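Keegan Katene has been explaining robots to people who didn't ask about robots for most of his working life, and he told me when I arrived that an open day is the only time he gets to do it to people who have come on purpose. We were standing in the doorway of the Letetti workshop in Clarnevthorpe, where the lab has been since it outgrew two rooms over a printing business, and he was trying to hold the door with his foot, shake my hand and direct a family with a stroller toward the coat rack, all at once.

"Put your coat anywhere," he said. "Not on the rails, if you don't mind. Somebody's scarf went for a ride last year."

The open day was held on 14th October, and by the end of the afternoon the sign-in book had 95 names in it, which Katene read over with obvious pleasure, stopping at the ones he knew. A few people had come over from Sutcliffe on the bus, a ride of 54 minutes if the bridge is behaving. One retired couple told me they had seen the notice at the library and thought it was about vacuum cleaners. They stayed longer than anyone.

Katene runs the manipulation side of things at Letetti, a title he dislikes. "It makes me sound like a bad boyfriend," he said. What it means is that he works on getting robot arms to pick up ordinary objects and put them down again where they ought to go. The project that takes up most of his week is called Plaltuvau, and when I asked him where the name came from he sighed and said it had been typed into a grant form as a placeholder and then printed on the mugs.

I asked him to begin with the simple version, the one he gives to children, and he said the children generally need less help than the adults do.

"A child knows that picking things up is difficult, because a child has recently learned it," he said. "Grown-ups have forgotten. They come in and say, well, why is it so slow? And I say, try it yourself with a pair of salad tongs and one eye shut. I keep tongs here for that purpose. I'm quite serious, they're in the drawer."

He was serious, and they were in the drawer. I had a go at folding a dish towel with them and did badly, in front of a boy of perhaps seven who then did it rather better.

Most of what Letetti does with its arms involves soft or awkward household stuff – towels, packets, bottles, anything you might find yourself holding in a hallway while wondering where it lives. Katene came to this from factory work, where he spent years setting up machines that handled the same metal part from morning to night. He still speaks fondly of those machines. They did their job, he said, and they went on doing it while you ate your lunch. But every part arrived in the same place and facing the same way, and after a while he began to feel that the interesting problem had been solved by whoever built the conveyor.

"Then I went home one evening and there was a basket of clean laundry on the stairs," he said, "and I stood looking at it and I thought, there isn't a machine I've ever worked with that would know where to start. A shirt isn't the same shape two minutes running. I was so taken with the idea that I never put the laundry away. My wife brings that up."

I asked him what he says when visitors want to know whether the arms are thinking. He took his time over this one, and we had to move aside twice to let people through to the coffee.

"I say they're guessing," he told me. "They've been shown a job many times over and they make a guess about what to do next, and then another one very soon after that. With a bottle the guesses are pretty decent. It's stiff, it has a cap, it stays put unless it rolls. Cloth is where you find out how much you didn't teach. You grab a corner, and is it a corner? Is it one layer or two? I've watched people who have worked here for years lean in toward the table as if they could help by leaning."

There is a good deal of leaning at Letetti. The visitors had caught it within minutes. A woman beside me, who had come in with her arms folded and told Katene cheerfully that she expected to be unimpressed, was bent almost double over the barrier by the time the first demonstration was properly going, and she let out a little "oh!" each time a gripper changed direction.

For the Plaltuvau work the team keeps a log of every practice run, good or bad, and the tally for the current round stood at 609 on the morning I visited. Katene is fussy about keeping the bad ones. Early on, he said, somebody tidied the log and threw out everything that looked clumsy, and it took them weeks to understand why the arms had become so helpless whenever something slipped.

"They'd never seen anybody recover from a mistake," he said. "So they had no notion that you could. I find that a bit touching, even though I know perfectly well there's nothing in there to be touched by."

He talks like this a lot, leaning into a comparison and then taking half of it back. I mentioned it to him and he laughed and said his colleagues had a jar for it at one point, but he had put so much money into the jar that it began to feel like a donation scheme.

We had been talking for the better part of an hour when he was called over to the tabletop station, which has an arm on each side and a fabric container at the back for things to be put in. He asked me to come along and carry on with my questions while it ran, though I'm afraid I stopped asking them fairly quickly.
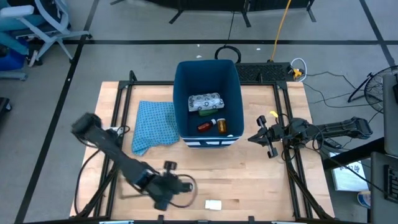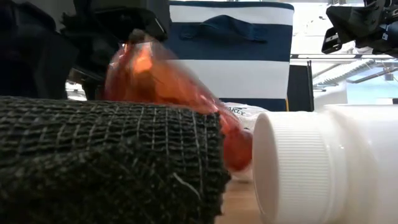
"The trouble with two arms is manners," Katene said, keeping his voice down as though they might hear. "One arm has the whole table to itself. Give it a neighbor and you have to settle who goes first, who waits, who reaches across whom. Any family that shares a kitchen knows all about it. We spent most of the spring on waiting. It's a very dull thing to show a visitor, an arm that has learned to wait, but I'm prouder of it than of nearly anything else."

I asked whether he would want a pair of them at home. He said no, at least not yet, and that he would be nervous about the cat. What he would like to see first is something far more modest, an arm that could sit at the end of a counter and help a person with sore hands, opening this and passing that. His mother has arthritis and she has told him, firmly, that she doesn't want a robot, she wants a jar that opens. He has that written on a card above his desk. He thinks she is probably right about most jars, and that there will still be a few things left over that are worth building an arm for.

The boy who had beaten me with the tongs came back at this point to ask if the robots ever got bored. Katene crouched down to answer him, and said they didn't, but that he did sometimes, and when that happened he went and had a cookie. The boy wanted to know what kind. This turned into a longer discussion than I would have predicted, with the retired couple joining in on the side of shortbread.

Before I left I asked Katene what he hopes people take away from a day like this. He rubbed his face and said he'd been asked to prepare something for that and had lost the piece of paper.

"I'd like them to be less frightened and also less impressed, if that makes sense," he said. "People walk in with a movie in their heads. Then they watch an arm being careful with a towel for three minutes, and they start giving it advice. Up a bit, left a bit, mind the edge. I love that. I could listen to that all day, and I suppose I have done, really."

Letetti will open the workshop again in the spring, and Katene said anyone in Clarnevthorpe who would like to come is welcome to leave a name at the library desk. School groups can be fitted in on quieter mornings if they write ahead. There will be coffee, and he is hoping to buy a second pair of tongs.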